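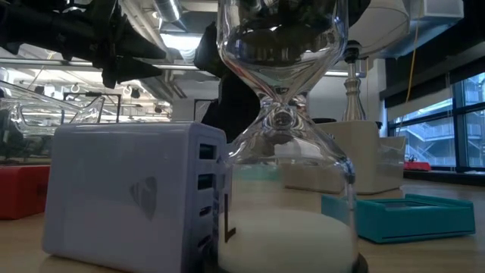 4. Working at the table with the arm

This section is for the persons who sort and pack at the gift and household tables. It replaces the sheet "Hand packing, table work" from February. If your table has no arm, please stay with the old sheet.

4.1 What is changed for you

Before, one person took every article from the table, looked at it, and put it in the carton. Now the arm does the lifting and you do the looking. You decide what lies on the table, in which order it goes, and if it is good enough for the customer. The arm does not know a scratched lamp from a good one.

Your place is no longer in front of the table but at the side, by the Emix panel. The work is less heavy for the shoulders, but you stand more still than before. Change places with your colleague at the break. Dirk Albers keeps the list for this and you can ask him for another rhythm.

4.2 Preparing the table

1. Press HOLD on the panel. Wait until the lamp is steady yellow.
2. Put the articles on the table one by one. Do not stack them.
3. Leave a hand's width between glass and all other things. An hourglass or a vase must stand upright on its own base.
4. Small electrical articles, for example chargers with USB sockets, lie with no cable attached.
5. Trays lie flat with the open side up.
6. Select the programme. For mixed articles with glass it is 316. For mixed articles without glass it is 1120.
7. Step back behind the floor line and press START.

Note: The programme numbers come from the old Bomon system and have no meaning in themselves. Baumgart will give them names with the next update.

CAUTION: Never reach over the table when the lamp is green. Also when the arm stands still, it can be waiting for the next order and will move without a sound.

4.3 During the run

1. Stay where you can see both the gripper and the panel.
2. Look at transparent articles with special care. Clear glass is difficult for the Mimel sensor, and the fingers may close too high or too low.
3. If the fingers come to a wrong place, press HOLD. You do not need permission for this and you do not need to explain it afterwards.
4. Move the article by hand only when the lamp is steady yellow.
5. Press START again. The arm can need up to 2 minutes to find its position.

Note: After a second HOLD on the same article, take it away and pack it by hand. Write the article on the paper list beside the panel, under "hand". This list is used to improve the programme. It is not used to measure the speed of a person.

4.4 If glass breaks

1. Press the red STOP button, not HOLD.
2. Keep the other persons away from the table and call the shift leader.
3. Put on the thick gloves. Use the brush and pan, also for sand and small pieces.
4. Wipe the gripper fingers with a dry cloth. Do not use compressed air.
5. Only the shift leader may release the STOP button.

4.5 End of the shift

Send the arm to its rest position with PARK before you clear the table. Tell the next person which articles went to the hand list. For training on the panel, please write your name on the sheet at the shift office. The training is in working time and takes 2 hours.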